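Kavesari to Open Fourth Restaurant in Paterson

The family-run chain Kavesari has picked Paterson for its next dining room, and the doors open in May!

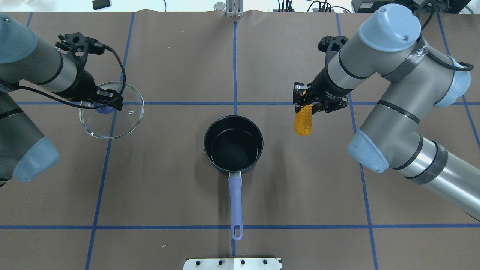 Nermin Işık said the move had been on her mind ever since the first kitchen opened in Sekumholm, and that she wanted a place where people could linger over supper on a weeknight without feeling hurried. She has her eye on the big corner booth by the window, she added, and plans to eat there on opening night.

The new spot takes over the old Datulley furniture showroom, a lovely brick building that has sat dark for far too long. It will seat 113 guests, with 70 of those seats in the main room and the rest on a covered patio out back (heaters included, so the season should stretch well into fall).

Regulars at the other three restaurants will find all their favorites on the menu: the slow-cooked lamb, the lentil soup, the flatbread that comes to the table puffed up like a pillow. Paterson also gets 4 dishes of its own, among them a smoky eggplant stew that was a huge hit at a tasting this winter. Almost 484 people signed up for that one, and the line ran out the door.

Lunch starts at 11 a.m. and the kitchen stays open until 10 p.m. Reservations for parties of six or more will be taken by phone, and hiring for servers and line cooks is already under way.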